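Call for participants: help us finish the Florkulen gripper at the Vellwood shared workshop

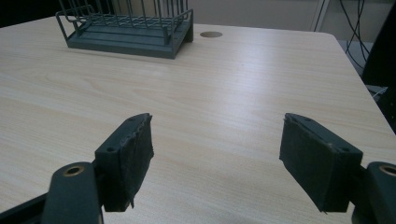

The current pair of fingers over the bench, rack at the back.

We're looking for a handful of people to join us on Florkulen, a hand-held gripper that a few of us have been building at the Vellwood shared workshop since last summer, mostly in the evenings and mostly with more tea than progress. It's reached the stage where it wants fresh hands, and we'd love some of them to be yours.

If you've never built anything that moves, please don't let that put you off! Two of our regulars came in knowing how to sew and how to fix bikes, and between them they've sorted out more of the linkage than the rest of us put together.

Work we'd like help with over the coming weeks:

Finger pads. The rough dark pads on the inner faces are getting ragged at the edges, and one has a flap hanging off the bottom corner. We want to try other materials and other ways of fixing them down, so anyone who knows glues, rubber or upholstery would be very welcome.

Mounting arms. We're on our second version, with a brass-coloured bushing in the rounded end of each arm. We'd like a third that's easier to take apart without losing your temper (or the screws).

Trying it out. Long, patient sessions of picking up ordinary household things, putting them down again and writing down how it felt in the hand. We have 1316 grasps in the logbook so far and would like a good many more before we change the shape of the fingers again.

Writing it up. Our build notes are scattered across three notebooks and the back of a calendar. If you're the organised sort, you'll be treated like royalty.

There are 5 places. We ask for one evening a fortnight until the middle of December, and more if you're enjoying yourself. It's unpaid, I'm afraid, but your workshop fees are covered for the length of the project, and there's a parts budget of $245 that we decide on together. Dissanayake Hardware gives workshop members a discount at the counter, so it goes a bit further than it sounds.

You'll need to be 16 or over, do the workshop induction before using the power tools, and wear closed shoes. The bench area is step-free and we can lower a table if that suits you better.

To put your name down, drop a note in the Florkulen pigeonhole or leave a message on the Vellwood members' board by 6 Nov 2021. Tell us a little about yourself and what you'd like to have a go at. The workshop is at 67 Muvmont Street, through the side gate, and the kettle is on the left as you come in.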